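Oct 21, 2020

I finally caved and downloaded Purketti, the app for paying your bus fare and finding out when the thing is going to turn up. Graldale switched over to it last month and the old paper day tickets are being phased out in November, so I thought I'd better get on with it.

First impressions? Pretty good! The map shows all nine routes in different colours, and you can tap a stop and see the next few buses. I tried it on the 122 from Flinutby and it was bang on, right down to the minute. The old screen at the stop still said "due" long after the bus had gone.
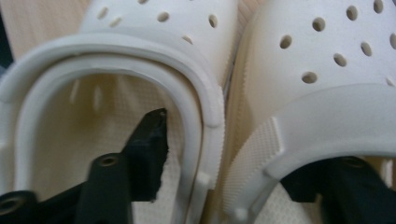
What I'm less keen on is the top-up. You can't just pay for one trip - you have to load credit first, and then it turns into points, and I've got 1,304 of them and no idea how many journeys that is. Why not just show me pounds and pence? I went through the help pages twice and found a long bit about how to change the colour of the buttons, but nothing on that.

Also, it wants your location all the time, even when it's closed. I've switched that off and everything seems to work fine without it, so I'd do the same if I were you.

Next job is working out whether my Woldemariam railcard can be added. There's a menu for it, but so far it only gives me a spinning circle.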